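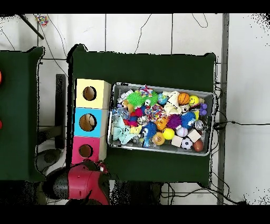 Head camera view: tray on the right, the three boxes on the left.

Tundano toy sorting set

Hi, and thanks for stopping by! This is the data I've been collecting in our shared workshop in Kollcombe, where one red and black arm and a big pile of toys have taken over more of the floor than I promised. The job sounds easy (pick a toy out of the tray, drop it in a box with a round hole on top) and it kept me busy most of August.

What you get

There are 1,210 tries in the set, split into 483 with the head camera only and the rest with the side camera running too. Each try is one folder with the video, the joint log and a small text file called notes. Please read the notes! I typed them as I went, typos and all.

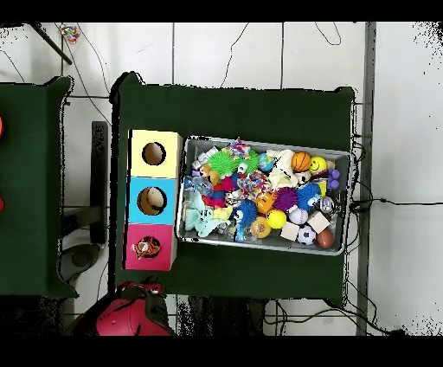 Tiger-striped toy in the pink box, head camera.

Box names go by the color on top: yellow, blue, pink. My labels say "pink" even where the side camera makes it look red, so don't go hunting for a fourth box.

The spiky balls are my favorite and also the worst. The arm comes straight down with both fingers and closes on whatever is there, and in a heap this tight

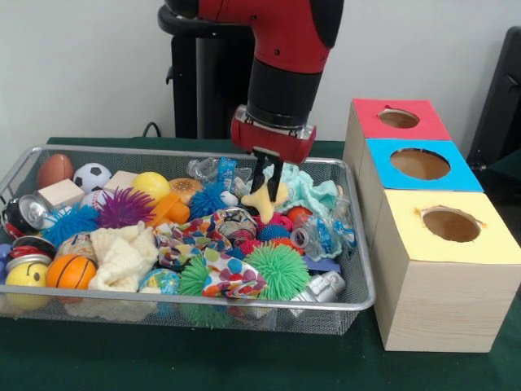
that can mean two toys at once, or a ball and a corner of some knitted cloth. I marked those tries "double" and kept them in, 23 in all. Flat foam shapes are much kinder if you want somewhere easy to start.

Known problems

The head video has black bands at the top and bottom plus speckled noise near the right edge. I crop mine before training. Toys also get swapped between runs, so please don't treat the tray as a fixed list.
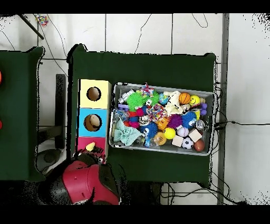 2 min read

Getting started

Unzip everything into one folder called olley (the loader is picky about that name, sorry) and run the check script first. It should find 396 folders in part one. If it finds fewer, your download stopped early and you'll have to grab it again.

Junpei Wada wrote the loader and fixed my timestamps twice, so send him the nice comments and send me the bug reports. A version with smaller video files is next on my list, once I clear some room on the workshop drive.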